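Zwischenbericht zum Projekt »Sprache im Betrieb«, Förderlinie Grundbildung
Zuletzt aktualisiert: Januar
14 Mal geteilt · 3 Kommentare

Im Berichtszeitraum liefen die Kurse an den beiden Standorten Murnell und Clirkholm. Der Träger Indance hat die Organisation im Herbst vollständig übernommen, die Abstimmung mit den Betrieben liegt weiterhin bei Latifa Filali. Angemeldet waren 92 Beschäftigte, überwiegend aus Reinigung, Küche und Lager. Geplant waren für das Halbjahr 252 Unterrichtsstunden. Sie wurden alle erteilt, ein Teil davon später als vorgesehen.

Kursbetrieb

In Murnell werden die Gruppen nach Schichtplan gebildet, nicht mehr nach Sprachniveau. Die Umstellung war im letzten Bericht angekündigt. Für die Lehrkräfte bedeutet sie mehr Vorbereitung, die Anwesenheit ist dafür deutlich stabiler geworden. Ehab Amrani unterrichtet die Frühgruppe, Obadia Mwakalinga die beiden Gruppen am Nachmittag. Wer die Schicht tauscht, kann in der anderen Gruppe mitlernen, die Themen laufen parallel.

In Clirkholm begann der Kurs verspätet. Der zugesagte Raum wurde kurzfristig anders belegt, und der Ersatzraum lag zu weit vom Werkstor entfernt, um die Pause zu nutzen. Seit November findet der Unterricht in der Kantine statt, nach der Essensausgabe. Das ist laut, aber für die Teilnehmenden gut erreichbar. Ein fester Raum ist mit der Werksleitung besprochen, eine schriftliche Zusage liegt noch nicht vor.

Material

Das Heft »Am Arbeitsplatz« wurde überarbeitet. Neu sind Kapitel zu Krankmeldung, Urlaubsantrag und Unterweisung. Freya Pilkington hat die Texte auf kurze Sätze umgestellt und die Übungen mit zwei Gruppen erprobt. Die Übungen zum Ausfüllen von Formularen kamen gut an, die Hörtexte waren vielen zu schnell und werden neu eingesprochen. Die Druckerei Tazi hat die erste Auflage mit 439 Heften geliefert. Der Preis lag im Rahmen des Angebots.

Prüfungen

Die Zwischenprüfung wurde mündlich abgenommen. Sechs Teilnehmende sind nicht angetreten, sie erhalten im Frühjahr einen neuen Termin. Schwächen gab es vor allem beim Schreiben – dort fehlt den meisten außerhalb des Kurses die Gelegenheit zum Üben. Said Shawky bietet deshalb ab Februar eine offene Schreibstunde an, jeweils um 16 Uhr.

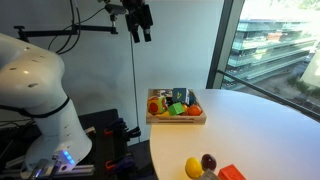

Finanzen

Die Honorarmittel sind planmäßig abgeflossen. Bei den Fahrtkosten liegen wir über dem Ansatz, verursacht durch die doppelten Wege nach Clirkholm während der Raumsuche. Wir beantragen, den Mehrbedarf aus der Position Öffentlichkeitsarbeit zu decken. Eine Erhöhung der Gesamtsumme ist nicht nötig. Die Belege sind im Verwendungsnachweis aufgeführt.

Nächste Schritte

Bis zum Sommer sollen die Hörtexte vorliegen und die Nachprüfungen abgeschlossen sein. Mit den Betrieben wird über die Freistellung während der Arbeitszeit verhandelt – bisher gilt sie nur in Murnell. Offen ist außerdem, wer die Kinderbetreuung am Nachmittag übernimmt. Rückfragen zum Bericht bitte an Latifa Filali.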